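Section 4. Setting Up the Kitchen Counter and the Top Drawer

Read this section before you put anything back in the kitchen. It applies to the Oswood base unit with the Skukeo drawer box. If you have the wide unit, the steps are the same, but the drawer is 800 mm across and needs two people to lift it.

You will need:
A soft cloth
Dish soap and warm water
A small screwdriver
A dry towel large enough to cover the drawer opening

4.1 Before you start

1. Unplug any countertop appliance and let it cool.
2. Wipe the counter with a damp cloth and a little soap. Rinse the cloth and wipe again.
3. Dry the counter fully, including the strip behind the faucet where water collects.

CAUTION: Do not use vinegar, lemon juice or scouring powder on marble. Acids leave dull marks that will not wipe off.

4.2 Checking the drawer box

1. Pull the drawer out until it stops. Full travel is 400 mm.
2. Check the screws on the front panel. Tighten any that turn freely, by hand only. A power driver will strip the holes in bamboo.
3. Look along the metal slide rail on each side for crumbs or grit. Brush them out toward the front.
4. Push the drawer in and pull it out again a few times. If it catches, see Section 8.

NOTE: The rails come greased. Do not add cooking oil to them. It turns sticky and holds dirt.

4.3 Sorting what goes where

Keep the drawer for small, light things such as wrapped snacks and packets. Tall or heavy items stay on the counter beside it. Leave the drawer open while you sort so that you can see how much room is left.

1. Take everything out of the drawer and throw away empty wrappers.
2. Set pots and bottles to the right of the drawer, clear of the rail.
3. Put lids on all food containers before moving them.
4. Lay cutting boards flat behind the drawer, or stand them on edge if space is short.
5. Put the small items back, with packets toward the front. 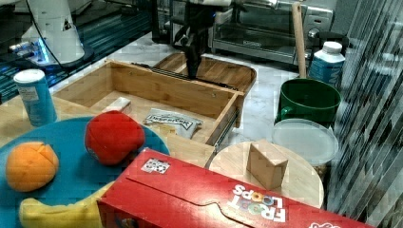
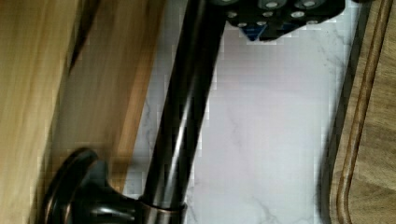 Figure 4-1. Top: the open drawer box with pot, bottle and lidded container to its right. Bottom: the faucet and the marble beside it.

CAUTION: Do not leave a long-handled spoon or spatula where the handle leans over the drawer. It can fall in and jam the drawer when it closes.

4.4 Care of the faucet

The Macapagal faucet has a dark bronze finish. The color may be lighter or more coppery at the collar ring. This is normal and does not mean the finish is wearing.

1. Wipe the neck from top to bottom with a soft, damp cloth.
2. Wipe around the base flange, where soap tends to build up.
3. Dry with a clean cloth. Water spots show more on a dark finish than on chrome.
4. Once a month, check that the base does not rock. If it does, tighten the nut under the counter.

NOTE: Bleach and bathroom sprays will damage the finish. The warranty does not cover this.

4.5 Toaster oven clearance

Keep the oven at the back of the counter with its door facing you. Leave 300 mm of free space in front of the door when the oven is on. Move plastic bottles, plastic containers, cardboard and wooden boards away before you turn the knob. Close the drawer before using the oven.

4.6 Spare parts

Replacement screws and rails are sold as the Mevemance service kit. Give the width of your unit when ordering. Questions about fitting should go to Kauko Vainio at the Oswood parts desk, open Saturday mornings as well as weekdays.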